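Dimivar tabletop handling kit now open for member trials

Members of the Drinden Automation Network may now apply to trial the Dimivar, a bench-mounted robotic handling kit supplied in this country by Kollex. The trial unit has been set up at our Moffat demonstration centre and will remain available until the end of April.

The Dimivar is offered to training providers, small manufacturers and research groups that wish to evaluate automated pick-and-place work before committing to a full production cell. The kit comprises an arm with a two-finger gripper, a controller, mounting hardware and a licence for the supplier's programming software. Clear panels for enclosing the work area are included in the package, as is a set of practice objects in differing shapes and textures.

Struan Mackay, who manages the centre's equipment program, led the initial assessment. His team completed 109 attempts with the practice objects, of which 86 were recorded as successful on the first approach. Soft items gave the most trouble in the early sessions, and results improved once the closing force had been adjusted in the software. Placement into an open container was judged satisfactory, although operators should allow adequate clearance at the rim when setting the release height.

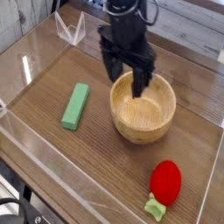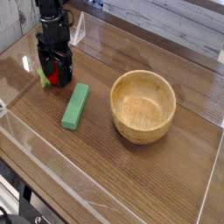
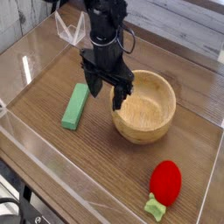

The Dimivar gripper at work in the enclosed bench area, with the wooden bowl and green block used as practice objects.

The assessment also considered ease of set-up. New users were able to prepare a basic routine after a single introductory session, and the printed manual was found to be clear and well organised. The centre has asked Kollex to revise the section on cable routing – the present diagrams do not cover benches placed against a wall.

Members may book the unit for a half-day or a full day. Each booking includes an induction and access to a technician. A refundable deposit applies to organisations wishing to borrow the kit for use on their own premises, and equipment on loan is insured by the centre for up to 3,000 operating cycles. Loans are subject to a site inspection.

Craig Drummond will coordinate bookings and can advise on whether a proposed task falls within the rated capacity of the arm. Applications should state the nature of the work, the number of staff attending and any objects to be brought to the centre for testing. Applications for the first round close on 07/10/2020.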